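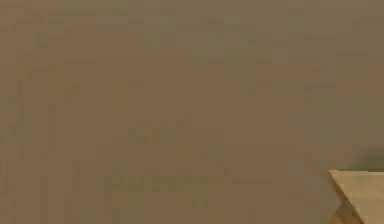 3.2 色差评定与涂层老化试验

本节讨论室内哑光涂料在低照度条件下的颜色稳定性。前一节已给出基材处理与底漆配方,此处不再重复。试验选用橄榄褐色系,原因是该色系在旧建筑修缮中使用较多,而已有文献多集中于白色和浅灰色涂层,对中等明度、低彩度颜色的报道较少。

3.2.1 试样制备

面漆为Lustora哑光水性乳液漆,对照组采用Gurkimen矿物硅酸盐漆。两种涂料均按同一标准色样调色,调色后静置一昼夜再行搅拌。基材为纤维水泥板,表面以细砂纸打磨,除尘后滚涂底漆一道、面漆两道。试样共240块,两种涂料各占一半,制备工作于1月完成。

滚涂时保持同一方向收尾。预试验表明,收尾方向不一致时,试样在斜射光下的读数离散明显增大,与颜料本身的变化难以区分。两道面漆之间的间隔按产品说明执行,未作加速干燥。制成的试样在恒温恒湿室内平放养护,养护期满后测定初始值。

3.2.2 老化条件

试样分为4组。第一组置于暗室,作为空白;第二组接受荧光灯连续照射;第三组接受同等照度的间歇照射,明暗时段相等;第四组在间歇照射的基础上叠加湿度循环。暗室与照射室的温度设定相同。为避免位置效应,各组试样每周轮换一次架位,轮换次序由随机数表确定。

照射总时长为2,792小时。中途因灯管更换停机一次,停机时间不计入总时长。更换前后均以照度计复核,偏差在仪器允许范围之内。

3.2.3 测量方法

颜色测量在CIELAB空间进行,采用d/8几何条件,包含镜面反射分量。每块试样取中心点及四角内侧各一点,取平均值作为该试样的读数。边缘部分因涂膜厚度不均,不参与测量。色差按CIEDE2000公式计算,参数因子均取1。

除仪器测量外,另行组织目视评定。评定在标准光源箱内进行,背景为中性灰,评定人员事先通过色觉检查。每次呈现一对试样,要求按灰卡等级给出判断,不允许跳答。目视评定共得到有效判断621条。

图1 计算机渲染图,表现带有柔和块状色调变化的褐橄榄色平面。

3.2.4 结果

暗室组两种涂料的色差均未超过仪器重复性误差,可以认为基材与底漆对颜色变化没有可察觉的贡献。连续照射组与间歇照射组在累计照射量相同时差别不显著,说明在本试验的照度范围内,颜色变化主要取决于累计量,与照射方式关系不大。

叠加湿度循环后,两种涂料的表现出现分化。Lustora试样的变化集中在b*轴,颜色向黄色方向偏移,明度基本不变;Gurkimen试样则以明度升高为主,色相角变化较小。前者可能与乳液成膜物的老化有关,后者更接近盐分迁移造成的轻微泛白,但本文未作表面成分分析,该解释尚待验证。

同一块试样内部五个测点之间的差异也随时间增大。若只报告平均值,这部分信息会丢失。目视评定中,一些平均色差很小的试样仍被判为“可察觉”,其点间差异普遍偏高。对于大面积单色墙面,局部色调不匀往往比整体偏移更早引起使用者注意,因此建议将点间标准差与平均色差一并列出。

3.2.5 与现场数据的比较

为检验实验室结果的适用性,我们对照了Sutter旧仓库修缮项目的现场记录。该项目走廊墙面使用同一色号的Lustora涂料,由Hurura检测站定期测色,末次测量日期为2021年2月10日。现场色差的增长趋势与第四组相符,偏移方向同为b*轴正向,幅度则低于实验室值。走廊无直射日光,人工照明仅在开放时段使用,累计照射量较低,这一差别在预期之内。

靠近外墙的测点点间差异较大,内隔墙测点则较为均匀。外墙一侧的湿度波动未作连续记录,无法与湿度循环条件作定量换算。后续工作拟在同一走廊加装温湿度记录仪,并将测点间距缩小,以便区分基层含水与涂膜老化各自的影响。

3.3 光泽度的影响

哑光涂层的光泽度通常低于仪器的可靠分辨范围,85°几何条件下的读数可作参考。老化后两种涂料的光泽度均略有上升,其中经擦拭的区域上升更为明显。擦拭试验的步骤与循环次数见附录B。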